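ok so. moving the shop out of the Montes building after all. thread bc I keep getting asked and I'm tired of typing it

12 likes 1 reply

lease was up in January. landlord wants 524 more a month. FIVE HUNDRED TWENTY FOUR. for a place where the heat works if you kick it

31 likes 6 replies

looked at 3 places. first one was above a gym, no. second one had a nice window but the stairs, also no. third is on the Dovero side, ground floor, ugly carpet, parking out back

9 likes

signed Friday, January 7, 2022. hands were shaking a little, not gonna lie

44 likes 8 replies

deposit plus first month plus the movers is 4,000. I had most of that put away for a new sign. so the old sign is coming with us – it still says "Repairs & Alteratons" and yes I know

27 likes 3 shares

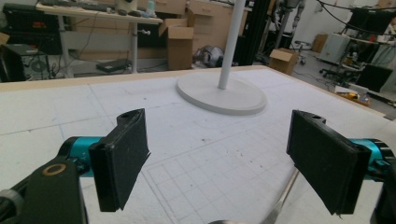
anyway movers. Pastley quoted me over the phone, super nice, then called back and said stairs are extra. there are no stairs. told them twice. third time they put me on hold

18 likes 5 replies

went with Jalar instead. 2 guys and a truck, half a day. they asked for a list of anything heavy so now I'm up at midnight guessing what a filing cabinet weighs

15 likes 2 replies

things I found behind the filing cabinet: a parking ticket (paid? who knows), half a calendar, the good stapler I accused everybody of taking. sorry everybody

52 likes 4 shares

if you have stuff waiting for pickup – please come get it before the move. it's tagged, it's by the door, it's done. some of these coats have been here since last winter

11 likes 1 share

same phone number. same hours, except closed Saturdays for a bit til I get the new place painted. carpet stays for now, can't afford to have feelings about the carpet

20 likes

also need boxes. lots of boxes. liquor store ones are best, they have the little dividers and thread cones fit right in. will trade for hems

36 likes 9 replies

update: got boxes. please stop bringing boxes lol. teh hallway is full

61 likes 7 replies

internet guy comes Tuesday between 8 and 5, so I guess that's my Tuesday. if you call and it rings forever try again after lunch

8 likes 2 replies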